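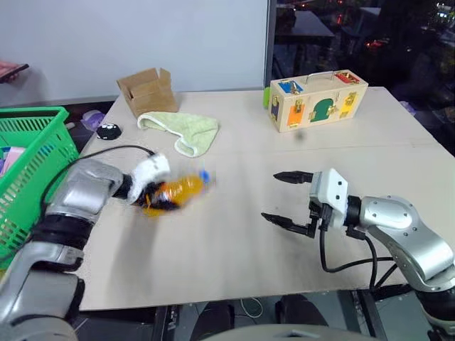

Cengiz Şimşekoğlu
Thread starter, workshop member

Filed under: Build Logs > Arms and Grippers > Two-arm setups

Both arms on the shared bench are running now, so I'm starting a thread before I forget what I changed. The controller is a Vodel board, the stock one, with the supply moved out from under the table. The gripper bodies are printed in white and the fingers in black. I went through a few finger shapes and stayed with the pointed ones.

The job is simple. Pick something up off the bench, put it in the green basket, go back for the next thing. The bottle of orange soda is the part I've spent the most time on. It's smooth, it's heavier at one end if you grab it wrong, and the liquid moves after the arm stops. With the default acceleration the wrist overshoots and the whole bottle swings. I cut the speed limit to 30 percent on the wrist joint and left the shoulder and elbow alone.

Grip force is set at 415 on the Vodel scale. Below that it slides. I haven't tried much above it.

Open questions:
- Is anyone running a separate speed limit for loaded and unloaded moves?
- How are you routing the wrist cable? Mine loops over the top and I don't love it.

----

brasora_bench wrote:

I'd lose the loop. I had the same thing on my Brasora arm and it caught on the corner of a box. Run it flat along the forearm with a clip at every joint and leave slack only at the wrist.

Also 30 percent seems very slow. I'm at double that with a full bottle and no trouble.

----

mihaila_fan wrote:

Disagree on the cable. If you clip it at every joint you get a sharp bend each time the forearm rolls. I broke two cables that way in May. A big loop looks bad but it lasts.

Cengiz, where on the bottle are you gripping? If it's the waist, that explains the swing.

----

Cengiz Şimşekoğlu wrote:

Down on the label, one finger on each side. The wrist camera view is what I use to check it.
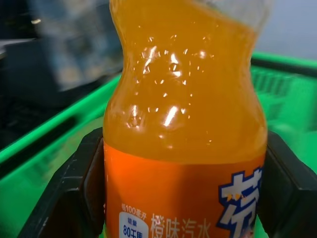
Photo: C. Şimşekoğlu, wrist camera

The clear part higher up has bumps molded into it and it pinches in, so the fingers don't have a good flat area there. The label section is straight. The other trouble with the upper part is glare. My edge detector finds all the little bright streaks and thinks they are edges. On the label it only has to deal with the print.

brasora_bench, which arm is that? Mine has a longer forearm than the small Brasora, so the same joint speed moves the bottle faster at the end.

----

brasora_bench wrote:

The small one. OK, fair point. Still think you could go higher than 30 if you ramp it.

----

solder_and_tea wrote:

For the glare, put a piece of baking paper over the lamp. Cost me nothing and fixed most of it. I'd do that before touching the detector.

I'd also worry about 415 on a soft bottle. When it's full it pushes back. Half empty it will dent, and then your grip width is wrong for the next try.

----

Cengiz Şimşekoğlu wrote:

Will try the baking paper. Haven't run a half empty one yet.

Moved on to boxes. These need a different approach because the box is flat on the table and there isn't much height to get hold of.

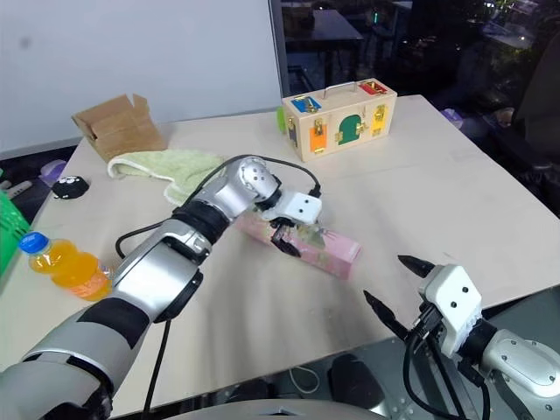 Left gripper on the pink box, right gripper open.

I bring the left one down near one end and the right one waits. The plan is for the right arm to help with longer things later, but the timing between the two isn't written. The wooden lock box at the back is for later too. I want to try the latches, starting with whichever one is loosest.

----

mihaila_fan wrote:

Why grip at the end? You get all the weight on one side. Go for the middle.

----

Cengiz Şimşekoğlu wrote:

It leaves the other end for the second arm. If I end up doing boxes with one arm I'll move it to the middle.

----

mihaila_fan wrote:

Then I'd still program it for the middle first and get that reliable. Two-arm timing took me 15 evenings and I wouldn't call it finished.

----

solder_and_tea wrote:

I'm with Cengiz on this one. If you teach the middle first you have to redo the approach path anyway.

----

COMMENTS (3)

wero_user: What's the loop rate on the Vodel board with both arms connected? On my Wero it drops when the second arm comes up.

printbed_pete: Could you post the finger files? I only need the pointed ones.

lowtorque: Latches are hard. Start with a hinge door that has no latch at all, then add one.

Recent in Build Logs
Mihăilă wrist joint: play after 835 cycles
Wero controller drops second arm on startup
Clip or loop? Cable routing poll
Printed fingers, which filament for grip
Brasora small arm, shoulder noise when cold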